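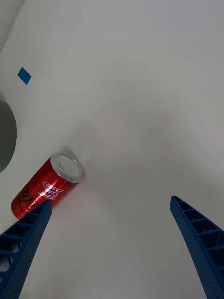

흰 탁자 위에 옆으로 누운 빨간 음료 캔

4. 마을 거리 조형물 설치하기

푸탈콤 거리 조형물 주간에 참여해 주셔서 반갑습니다! 작년에 로터리 한복판에 하룻밤 사이 나타난 종이 거위 때문에 경찰서에 전화가 꽤 많이 걸려 왔지요. 올해는 모두가 마음 편히 웃을 수 있도록 순서를 조금 자세히 적어 두었으니, 차 한 잔 옆에 두고 천천히 읽어 주세요.

설치 전

1. 신청서에 조형물 이름과 세울 자리를 적어 틴도라 회관 우편함에 넣습니다. 접수 마감은 2018년 3월 5일입니다.
2. 승인 번호가 적힌 노란 표를 받으면 조형물 뒷면 아래쪽에 붙입니다. 앞면에 붙이면 사진마다 노란 표가 나와서 두고두고 아쉬워하시더라고요.
3. 푼디츠 받침대를 꺼내 다리 네 개를 모두 펴고, 딸깍 소리가 날 때까지 고정 고리를 밀어 넣습니다.

설치 당일

4. 받침대를 평평한 땅에 놓고 모래주머니를 다리마다 하나씩 얹습니다.
5. 조형물을 올린 뒤 둘이서 양쪽을 잡고 가볍게 흔들어 봅니다. 흔들리면 고리부터 다시 확인해 주세요.
6. 인도 쪽으로 튀어나온 부분이 없는지 한 바퀴 돌며 살핍니다. 유모차가 지나갈 너비는 꼭 남겨 주셔야 해요.

참고: 갈 다리 난간에는 14킬로그램이 넘는 작품을 걸 수 없습니다. 더 무거운 작품은 다리 옆 잔디밭을 이용해 주세요. 잔디밭도 볕이 잘 들고 버스에서 아주 잘 보이는 좋은 자리랍니다.

주의: 경찰 통제선이나 실제 도로 표지판과 비슷한 소품은 쓰지 마십시오. 운전하시는 분들이 놀라 급히 멈출 수 있습니다.

주의: 바람이 센 날에는 천이나 깃발을 먼저 떼어 내고, 받침대는 그대로 둡니다.

철거

7. 행사가 끝나면 조형물을 먼저 내리고 모래주머니를 치운 다음 받침대를 접습니다.
8. 받침대는 흙을 털어 회관 뒷문으로 반납합니다. 보증금 2,000원은 그 자리에서 돌려드립니다.

설치하다가 막히는 데가 있으면 혼자 끙끙대지 마시고 회관으로 오셔서 디네오 라데베 씨를 찾아 주세요. 여분의 고정 고리와 노란 표도 디네오 씨가 가지고 있습니다.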